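Keeping the Collet Gripper Running: Setup and Upkeep of One Hand-Held Unit
Student project report, Lerkbridge

When we chose this project we thought the interesting part would be the sorting software, and for the first couple of weeks we hardly looked at the gripper itself. Then our recordings began to drift, and we spent most of March with screwdrivers in our hands, learning to like a machine we had taken for granted. So this report is mostly about that — how the Collet unit is set up, what goes wrong with it, and what we now do before every session.

The gripper came to us from the Nunadov project with 2 sets of finger pads and a short sheet of notes. The notes covered charging and storage very nicely but said nothing about the linkage, so we had to work that part out for ourselves (with plenty of coffee and one lost washer, which we did find in the end).

Our first trouble was play in the arms. The fingers would meet properly at the start of a session and sit slightly crooked by the end of it. We tightened the pivot screws as far as they would go, and that made things worse, as the jaws then stuck halfway. What worked was to tighten each screw until the arm stopped moving, back it off a little, and open and close the jaws 10 times before checking again. It is slow work and we got quicker at it.

The pads were the second trouble. They pick up lint from fabric, and a linty pad lets thin cloth slide. We wipe them with a damp cloth and let them dry in the open air. After 100 grasps we look at the edges for lifting, and press down any corner that has started to peel.

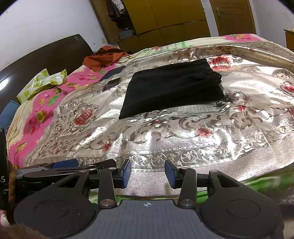

Page last changed: 3/6/25

Both fingers carry blue pads, and the silver pivots are the ones we adjust, one near the base of each arm and one higher up at the jaw. The folded black cloth on the bedspread is the sort of soft item that shows up a bad adjustment very quickly, much sooner than a box or a phone would. We also check that the small white cross on the body is clean, and we go over it with a dry cloth before we start.

Our last test was a run of 100 grasps on folded clothes with no screw touched in between. The jaws stayed even throughout, and we were very pleased! We would still like to try a thread-locking compound on the upper pivots, and the Astirus group has offered to lend us theirs next term.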